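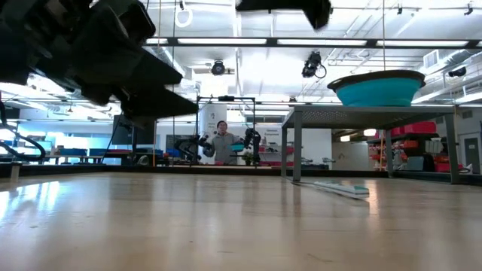

## 4. Preparing an Editorial Illustration for Export

This section covers the export of a finished character illustration from Kaster to a page layout. It assumes that the drawing is complete and that the magazine or newspaper has supplied a slot size. For drawing tools and brush settings, see Section 2.

### 4.1 Before you start

You need:

- the layered Kaster file
- the slot size from the art editor, in inches or millimeters
- the color profile named in the commission sheet
- write access to the job folder

**Note:** Kaster stores linked textures outside the main file. If the job folder has been moved, open **File > Relink** and point to the new location before going further. Missing textures are replaced by flat gray at export, and no warning is shown.

### 4.2 Set the canvas

1. Open the illustration and choose **Page > Canvas Size**.
2. Enter the slot width and height. Leave **Scale artwork** turned off.
3. Set **Bleed** to 4 mm on all sides. For a spot illustration with no background, set it to zero.
4. Select the character group and scale it by a corner handle until it fits the slot.
5. Check line weights at 100 percent view. Lines drawn for screen animation are often too thin for newsprint.
6. Save the file under a new name. Use the job number first, then the artist's surname, for example `1732_Obeidat`.

**Caution:** Do not resize a character that still has animation rigging attached. The joints keep their old positions and the limbs will separate from the body. Choose **Character > Flatten Rig** first. Flattening cannot be undone after the file is closed.

### 4.3 Convert the color

1. Choose **Color > Convert to Profile**.
2. Select the profile named in the commission sheet. If none is named, use *Skandenby Uncoated*.
3. Turn on **Preserve black line**. This keeps outlines on the black plate only.
4. Click **Preview**. Bright greens and oranges will lose the most strength.
5. Adjust the affected swatches by hand and click **Apply**.

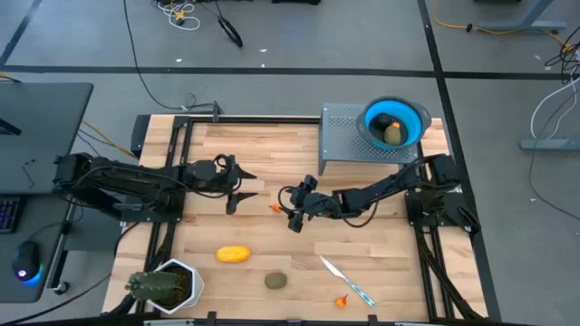 6. Open the **Ink** panel and confirm that no area is marked in red. Red marks ink coverage above the limit set in the profile.

If red areas remain, lower the cyan and magenta values in the darkest swatches and repeat step 4. Shadow layers set to Multiply are the usual cause.

### 4.4 Export

1. Hide the sketch and notes layers.
2. Choose **File > Export > Editorial**.
3. Select TIFF for a rectangular picture, or layered PSD if text will wrap around the character.
4. Leave **Embed profile** on.
5. Click **Export** and wait for the progress bar to close.

Reopen the exported file in a separate viewer. Compare the edges of the character with the original, especially hair and other fine line work.

**Note:** The Bernero plug-in adds its own export command to the same menu. It does not read the bleed setting. Use it for web proofs only.

### 4.5 Revision history

| Date | Change | By |
|---|---|---|
| Oct 11, 2020 | Caution on rig flattening added to 4.2 | Kwan-ho Wu |
| | Default profile changed in 4.3 | Lina Obeidat |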